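I finally redid the air lines in the garage, and wow, what a difference! For years I ran everything off one long rubber hose that I tripped over daily. Now there are 7 drops along the walls, each with its own shutoff and quick coupler, fed by a Birex compressor I picked up used in June.

The part I got wrong was the threads. I bought a bag of fittings that looked right and threaded on fine for two turns – then stopped dead. Tapered pipe thread on one side, straight thread on the other. Kwame Tsikata spotted it from a photo and talked me through which ones to send back.

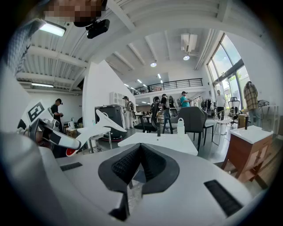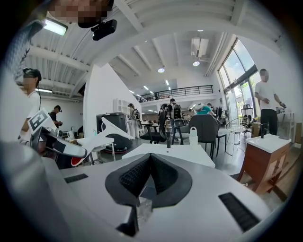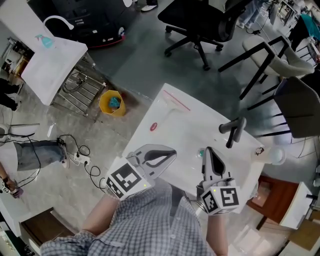
Two close-ups, then the view over the white table.

Second try, everything went together in an evening. Three wraps of tape, snug it up, brush on soapy water and look for bubbles. I found one leak in almost 156 feet of line, at a tee behind the freezer (of course). Next up is a proper water trap, and I can't wait to try the paint gun!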